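Skarnolis Kitchen Counter Set: data card

Maintained by: Kimie Arai, Kekeli Agbenyega
Contact for label errors: Eliseo Medrano
Status: second release, April

Summary

Skarnolis is a collection of short clips and stills of household kitchen counters in everyday use. It covers plates, cookware, lids, racks and condiment bottles in the places where people keep them. The unit of annotation is the object, with one surface relation per object (on, in, leaning on, held).

Contents

Clips: 728
Object classes: 25
Kitchens: 9
Hand-checked stills: 4000

The Mivescombe kitchens were added in this release. Class names were merged with the older Bianchini list, and the old names are kept in the column legacy_name.

Class notes

plate. Any flat dish used for serving. Rim shape is a separate attribute (plain, scalloped, other). Printed or painted decoration is marked yes or no, and the motif is not typed. A plate standing on edge keeps the same class, with pose set to upright.

wok. Round, deep pans with a curved bottom. Reflections inside polished steel are not labeled as objects. Smudges and water marks go under surface_state, never under damage.

lid. Glass and enamel lids share one class. When one lid stands behind another, both get a mask and the rear one is tagged partial.

bottle. One mask per bottle, including those grouped in a basin or container. Label text is transcribed only where it can be read without guessing. Chinese text is entered in the original characters, with no translation. Contents are not inferred from color.

rack. Wire racks are masked along the bars. The gaps between bars take the label of whatever is behind them.

Sample stills

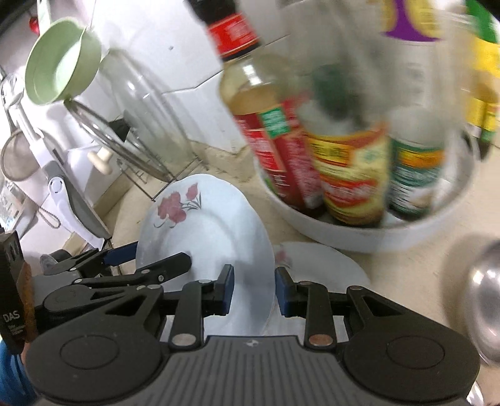
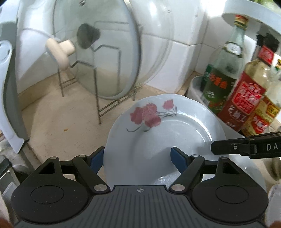 Plates are scalloped, decoration = yes, in both stills before this line; wok, stainless steel, in the one after it. 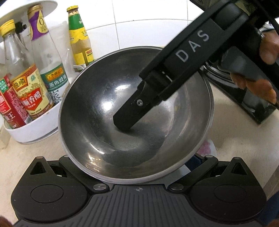

Reading time: 2 min

Known issues

Bottles blurred by motion have loose mask edges. Şengül Canpolat is redoing these by kitchen, starting with the Mivescombe files.

The boundary between bowl and basin is inconsistent in the first release. Use the size_class field if the difference matters to your work.

White plates on pale countertops have the highest rate of annotator disagreement. Both masks are kept in the folder disputed/.

Splits

Splits are made by kitchen. No kitchen is in more than one split. Do not reshuffle at the still level, as neighboring stills from one clip are close to identical.

Changes

Rider export format dropped.
Attribute rim_shape added.
Duplicate lid masks removed by Randa Hakim.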